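Workshop notebook -- natural dyes, Rosales bench
28/09/2024

Second madder bath today, and I'm still grinning about the color.

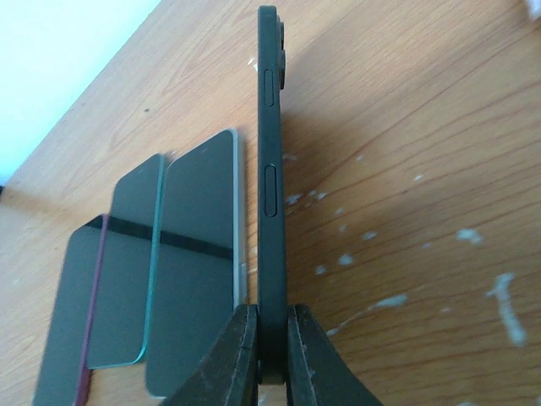

So, picking up from where the last entry left off: the first madder bath gave us a brownish brick that Kanchan kindly called "autumnal." I blamed the roots. Kanchan blamed my stove, and she was right. I had let the pot climb well past where it should have been while I was on the phone with the Stindcombe people about the fleece delivery, and the browns came out and sat on top of everything.

Today I did it slowly. Soaked the chopped root overnight in a bucket, poured off the first soak water (kept it in a jar, labeled, top shelf, please don't toss it), then brought the pot up so gently that I had time to wind four skeins while it got there. Thermometer clipped to the side the whole time. Never saw a simmer.

And what came out is RED. Real red, a bit toward coral in the thin yarn and deeper in the Treva two-ply, which drinks up dye like nothing else we've had in here.

Amounts, before I forget:
700 g madder root, chopped, from the paper sack (the plastic one is older, leave it for tests)
700 g wool, scoured and alum mordanted earlier this week
Chalk, one level spoonful in the bath
Tap water. Our water is soft, so I think the chalk is doing more work than I gave it credit for

Yarn stayed in until the bath was cool enough to put my hand in. Squeezed, no wringing, hung on the back rack out of the sun. I'll rinse Monday and see how much lets go.

Igor stopped by at lunch and asked if the leftover bath was headed for the drain. Absolutely not! I put 30 g of silk scraps in, and after 20 minutes they had gone a soft peachy pink that I like almost as much as the red. There's plenty of color left in there, so I dropped in the odd ends of cotton tape too. Cotton barely took -- pale, a little streaky. It had no tannin on it, so fair enough. Worth doing properly with oak gall first.

Things I want to try next:
An iron dip on one of the red skeins. Just a quick one, a few seconds, in the old enamel pot so we don't get iron in anything else.
Overdyeing with weld to see if we can get to that orange Mehwish has on her sample card. She got it on a single-ply and swears it was an accident.
Same bath, same temperature, no chalk. I'd like to know for sure about the water.

Note on the Stideo scale: it drifts when the heater underneath kicks on. I weighed the root twice and got different readings, so I moved it to the window sill and it behaved. Leobardo, if you did your walnut hulls on that bench on Thursday, you may want to weigh again.

Also, whoever tied the skeins with the figure-eight ties, thank you, thank you. Zero tangles. The tight ones from the first batch left white bands all the way around, and I spent ages trying to convince myself they looked deliberate.

Light test strips are cut and taped in the south window, half covered with foil. One from each skein, plus the silk. Initials and yarn name are on the back in pencil. Please leave the blind up.

Still to do: wash out the straining cloth, dry the spent root on newspaper (Ximena wants it for her paper pulp), order alum.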